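Lists > Narrative Planning > Archive > August 2021

Re: [narr-plan] recall study for the branching planner, what counts as a "remembered" event? 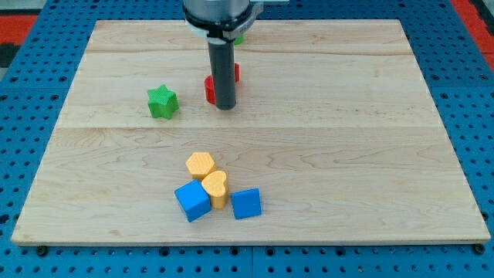

Do readers have to finish the whole story before the recall questions?

They get stopped partway, at one of 2 pause points, and answer there. Nothing gets asked after the ending.

3 replies - 149 views - 2 shares

Hi all,

Quick one before I lose the afternoon to marking. Rhydian asked a bunch of things about the recall study and I'd rather answer on list so it's in the archive and I don't have to type it again. His message first, mine under.

> From: Rhydian Pugh
>
> Zulema, read the draft on the bus so forgive me if I missed something. Three worries.
>
> First, you say an event is "remembered" if the reader gives a plausible paraphrase. Plausible to whom? In the Salo stories half the events are somebody walking somewhere. If I write "she went to the harbour" have I remembered the event where she goes to the harbour, or the one where she goes back to it?
>
> Second, the planner inserts filler steps to keep the plan sound. A character can't hand over a letter without first picking it up. Do those count? We dropped them in the Foulkes study and I've regretted it ever since. Reviewers hated it, and fair enough.
>
> Third, pausing. If you stop people mid-story they'll guess something important just happened. Doesn't that bump up recall for whatever was on screen last?
>
> Otherwise I like it. The Jundia story is very good, is it hand written?
>
> Rhydian

OK. In order, more or less.

Paraphrase. You're right, the draft is sloppy there. What we do is have two coders match each answer to a step in the plan, and the coders see the plan. If an answer could match more than one step it goes in the ambiguous pile and both steps get a half. I know, half marks are ugly. I tried throwing the ambiguous ones out and we lost nearly all the movement events, which made the model look much better than it is. So half marks stay, unless somebody has a nicer idea. Would love a nicer idea.

Harbour example is a good one by the way, can I steal it for the paper?

Filler steps. We keep them. Every step in the plan is a thing a reader could in theory recall, including picking up the letter. Most people don't mention it and that's fine, it's a result. Where it gets messy is when the text generator folds two steps into one sentence ("took the letter and gave it to the guard"). Then I've got two plan events and one sentence and the coders disagree constantly. For this round I've turned sentence folding off. Prose reads like a shopping list now. Pilot readers complained, one of them at some length.

Pausing. Yes, it does bump recall for the last thing on screen, I see it in the pilot too. Pilot was only 13 readers so don't lean on it. The fix I'm trying is that the last event before a pause is always a throwaway, same one in every version, and we don't score it. Doesn't get rid of the "something important just happened" feeling but at least the bump lands on something we don't care about. Happy to hear why that's wrong. I suspect there is somthing wrong with it, I just can't see it yet.

The other option was no pause, everything asked at the end, but then the ending colours the whole lot. People rewrite the middle in their heads once they know who did it. Your own Foulkes data shows that pretty clearly, I thought.

Jundia story - no, not hand written! Planner output, with names and a couple of place words swapped by me so it wasn't all "agent A goes to location B". The goals for the Jundia characters were set by hand, and I did throw out a few plans that were sound but dull. Should say that in the methods section, it's a kind of authoring and I don't want to hide it.

Fadia domain: few people have emailed asking for it. Not ready. The preconditions on the trade action are broken, characters can currently sell things they've already given away, and the planner loves this and does it every chance it gets. Will post the files to the list when fixed, please don't build on the old copy that was going round. If you've got results from the old copy then they're probably ok as long as nobody in your story owns anything. So, probably not ok.

Also still looking for one more coder. Need to be comfortable reading a partial order plan, that's really the only requirement. It's paid, not well. A grad student would be ideal, or a patient honours student. Write to me off list.

Rhydian, if you still have the coder instructions from Foulkes could you send them along, even the rough ones. Mine are two pages and I think they need to be one. Or five, not sure.

Marking now. Back on the list tommorow.

Zulema Vergara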